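Interim Progress Report: Srithong Street Repair and Reuse Program
Submitted to the Ulletti Fund
Reporting period: months seven through twelve

Summary

The program is on schedule in three of its four areas of work and behind in one. Household repair sessions, the tool library and the school textbook exchange all met their targets for the period. The sorting and resale of donated small electricals did not, and the reasons are set out below. Spending is slightly under budget. We are asking for one change to the budget lines for the second year, described near the end of this report.

Repair sessions

We ran repair sessions every week except for the two weeks the Srithong Street building was closed for roof work. The most common items brought in were lamps, toasters, sewing machines, coats with broken zippers and wooden chairs with loose joints. Clothing repair has grown faster than we planned for, and we have moved a second sewing table in from the storage room to keep the wait down.

Attendance was weakest in January and strongest in March. The evening sessions, which start at 6 p.m., are now fuller than the afternoon ones. In the grant application we expected the opposite. From next period we will move one afternoon session a month to the evening and see whether attendance holds.

Items we cannot repair are returned to the owner with a written note saying what is wrong and where parts might be found. Several people have come back later with the part in hand. We did not plan for this, and the booking sheet now has a box for it.

Tool library

The tool library opened in the first period with hand tools only. It now lends sanders, drills, a carpet cleaner and two sets of ladders. Loans for the year to date stand at 3,771, counting each tool as one loan. Late returns are a nuisance but have not been a serious problem. We send a reminder the day before an item is due and another two days after, and most tools are back within the week.

Losses were small. One drill was stolen from a borrower's car and was replaced under the insurance policy. A tile cutter came back with a cracked base and has been retired. The carpet cleaner needs servicing more often than the maker's booklet suggests, probably from heavy use, and we have set aside money for a second one.

The catalog software from Brisico is working adequately. It was slow to set up and the label printer gave trouble for the first month. Members can now see what is on the shelf before they make the trip, and phone calls to the desk have dropped as a result. 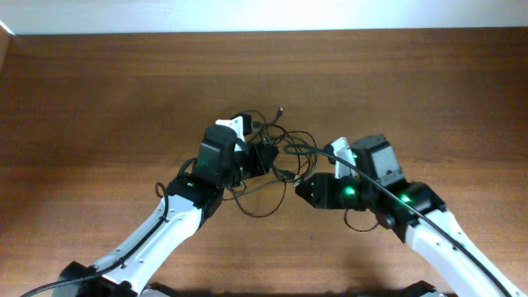 Donated small electricals are the part of the program that fell behind. The plan was to collect usable items from households, test them for electrical safety, and sell or give them away through the shop at Diron. Collection has gone well. Testing has not kept up, and the storage room was full by the end of the fourth month. Much of what arrives is loose cable. Loose cables carry no sign of which appliance they came from, and a cord that cannot be matched to its appliance has to be tested and priced separately or sent for metal recovery. We had allowed no staff hours for this in the original plan.

We made two changes during the period. The first was to the collection notice, which now asks donors to tape the power cord to the item it belongs to and to leave out phone chargers altogether. The second was to stop taking donations during repair sessions, when the desk is too busy to check them. Donations are now accepted only on the two mornings when a trained tester is in the building. The amount coming in has fallen, and more of it can be sold.

The backlog is smaller than it was but has not been cleared. We expect to clear it by the middle of the next period if the second tester finishes training as planned. Until then the shop at Diron will continue to fill its shelves mainly with books and kitchenware.

School textbook exchange

The exchange passed its target of 2,000 books before the end of the period. Most were high school math and science texts, along with workbooks that had not been written in. Families can take books whether or not they bring any. We had some concern that this would leave the shelves empty, but supply has stayed ahead of demand in every subject except Spanish.

The two middle schools have asked to join. We have told them we can take one this year and the other next year, as shelf space is the limit.

Training

Training was given to 27 people in the period, most of them in basic sewing repair and the rest in tool maintenance, with one in electrical testing. The electrical course is run by an outside provider and has a waiting list. We have reserved two places on the next course.

Spending

Costs for the period came in a little below plan. Rent and utilities were as expected. Staff costs were lower because the part-time shop post was empty for seven weeks - it has since been filled. Insurance went up at renewal and will be higher again next year once the ladders are included for the full twelve months. A statement of accounts is attached separately.

Requested change

We ask the Fund to let us move the unspent part of the shop salary line into training and testing for the second year. The total grant would stay the same. The money would pay for the two reserved course places, a second portable appliance tester, and four hours a week of paid time for sorting. Without the sorting hours we think the backlog is likely to build up again each spring, when households clear out closets and garages.

Next period

We plan to add the second carpet cleaner, open the exchange to the first middle school, and begin lending garden tools in time for planting. The roof work on the rear half of the Srithong Street building is still to come. The landlord has not set a date. If the building has to close again we will hold repair sessions at the Diron shop, where there is room for clothing and small furniture but not for the larger tools.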